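Evening, after ten

My back is complaining, so I write this sitting against two pillows with the notebook on my knees. September is almost finished and I decided that the living room must be in order before the cold comes, when we start to live in it every evening. All the summer we only passed through it and left things.

I began after lunch. First the papers, because the papers make me the most nervous. In the bag on the coat rack I found the receipt for the fan, four letters from the bank and the warranty of the old Relter kettle, which broke two years ago. I threw away the warranty. Then I took it back from the garbage, I don't know why, and then I threw it away again.

Sarahí came at three to bring back my baking pan. She stayed for tea and we ate the last of the sweets, so we made new garbage in the same hour when I was cleaning the old one. She asked me why I keep the red paper figures on the wall all the year. I said I like them there. In truth the first time I was too lazy to take them off, and after some months the wall looked naked in my mind without them. She said in her mother's house everything for a holiday goes back in a box the next morning. I would be tired in that house.

She likes the folding screen very much. I paid 90 for it, with delivery, from Mr. Huerta when he closed his shop, and I remember I thought it was too much money for something which is not even a door. Now I would not sell it. Only the dust goes into the weaving and a cloth doesn't help. I used the soft brush from the vacuum cleaner, from the top to the bottom, and it took me until almost five.

The tablecloth I did not wash. I wanted to, but the fringes become knots in the machine and then I must sit and open them with a comb, like the hair of a child. I will shake it from the window tomorrow and wash it by hand when I have more patience. It is a good cloth for our table, the gray and brown stripes forgive almost everything, tea also.

The TV cabinet is still waiting. Every small thing that has no place in this home goes to live in the cabinet – batteries, keys, the little screws from the shelf. Florante called at six and I complained to him, and he told me to take everything out and put it on the floor, and what I don't pick up again in one week I don't need. I know myself. I would walk around the pile until Christmas.

For dinner only soup. The wrappers were still on the table while I ate in the kitchen, and I could see them through the door and I pretended I could not. At nine I collected them at last.

To do: ask Cameron if he wants the stool or if I keep it. Buy garbage bags, the bigger ones. Find a box for the cables. Call about the water bill, 815 is surely a mistake, last time it was 400.

My tea is cold and the pen is almost empty. The cabinet I will start in the morning, before I have time to think about it.

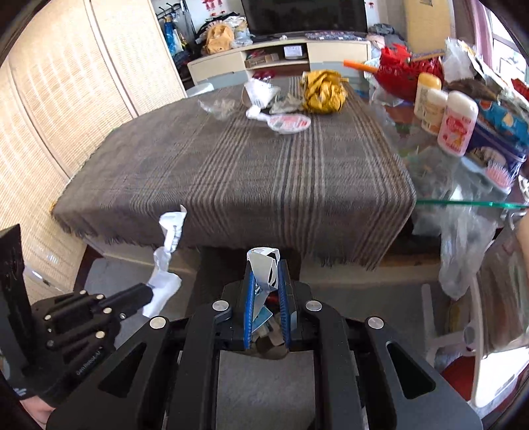
Photo: Macario Escobedo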